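Lists > Kuvetti Party Supplies > Archive > Storage and packing > Thread

Subject: Re: Star wands, cups and the small fan – how do you pack these?

Answering the question about the star wands first, then the cups and the fan. I kept the original message at the bottom and quoted the parts I'm answering as I go.

I look after the supply shelves at the Kumsa Street hall, and we lend the birthday sets out to anyone on the block list. The star wands go out with nearly every set and they are the thing that comes back in the worst shape. The stick is thin and the star on top is only an outline, so there isn't much to it.

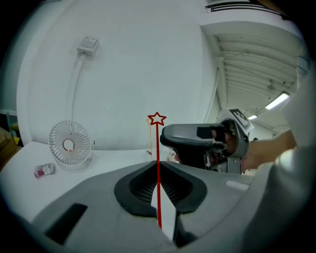 Posted by Yurani Zapata, 2024-08-22

> Do you keep the wands in the cups or take them out?

Take them out for storage. A wand standing in a cup is fine on the table while people are there, and children find them faster that way. In a box it's a different story. The star is the widest part and it is at the end of the stick, so anything set down next to it bends the outline or leans on it until the stick bows.

We tried three ways before settling on one. Standing them in a tall jar took up too much shelf. Rubber bands around a bundle left marks on the sticks, and the stars hooked into each other at the top. What we do now is lay them flat in a shirt box, one star to the left, the next star to the right, with a sheet of tissue between layers. Red and yellow can go in the same box. I used to separate the colors and it made no difference to anybody using them.

If a star is bent, flatten it under a heavy book overnight before you put it away. Don't try to pull it straight with your fingers at the tip. The outline usually gives where it meets the stick.

> We also have a mix of clear cups and paper cups and I never know which to put out.

Clear ones for holding things, paper ones for drinking. You can see what is in a clear cup from across the table, so people will take a wand or a spoon from it without asking. The weak point is weight. An empty plastic cup with one long wand in it tips easily, so put a handful of dry rice or some glass beads in the bottom. Dump the rice out at the end of the day. We left it in once over a November weekend and had ants until the following Wednesday.

Paper cups tip too, more so with a straw in them. A straw is long for the cup and any sleeve going past will catch it. Leave the straws out of the cups until there is something in them to drink. 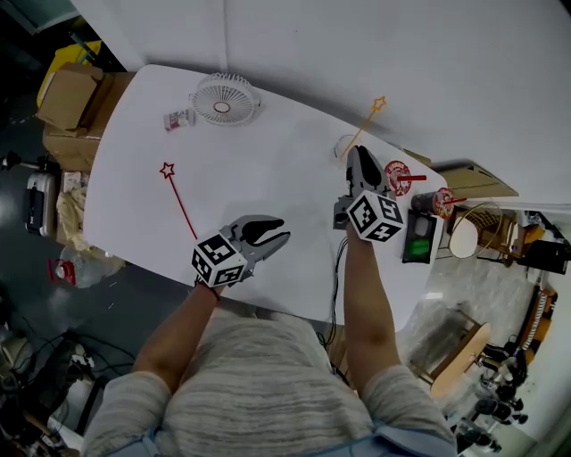
For clearing up, I do the cups and straws first and the decorations last. Used straws come out and go in the trash right away. If a cup goes back in the stack with a straw in it, the stack won't close and the cups above it get a dent in the side. Check the cups that are on their sides too, they often have a little left in the bottom. Paper cups we don't reuse, but an unused one that only rolled over can go back in the sleeve. The sleeves we buy from Akico hold 88 cups, which is an odd number to plan around, so we treat an opened sleeve as good for one party and start a new one for the next.

Small boxes and bottles are the other thing that gets lost. Glue, bubbles, whatever it is, they fall over and roll up against something bigger and get packed with it. I keep one shallow tray for anything smaller than a cup and it goes on the table before anything else does. At the end, the tray gets a lid.

> The fan takes up half the tote. Is there any trick to it?

Not much of one. If the base comes off yours, take it off. Ours doesn't, so it lies on its back with the grille facing up and nothing on top of it except the tablecloth. Wind the cord loosely and tuck it beside the base. Don't wrap it around the grille, the plug works its way in between the spokes. Dust the grille before it goes in and not when it comes out again, or you'll have dust on the cloth.

On the table, keep the fan at the far end and the paper things away from the front of it. On the lowest setting it will still move an empty cup.

The tote itself is 10 gallons, and a full set for eight children fits in it: cloth on top, fan under that, shirt box standing along one side, cups in their sleeves along the other, tray at the bottom. We have over 400 loans in the book with that arrangement – it isn't perfect, but most sets come back with everything in them.

I can copy the packing list for the Wasen Avenue people as well if they still want one. Let me know on the list and not by phone please.

Yurani

> Hello all,
>
> We have taken over the party supplies at Wasen Avenue and everything came to us in one tote with no list. There are star wands on sticks, a stack of clear cups, paper cups and straws, and a small desk fan. Some of the wands are bent already.
>
> Do you keep the wands in the cups or take them out?
>
> We also have a mix of clear cups and paper cups and I never know which to put out.
>
> The fan takes up half the tote. Is there any trick to it?
>
> Thanks for any help, we have our first booking coming up.

Contact the list owner | © Kuvetti Party Supplies list | Back to top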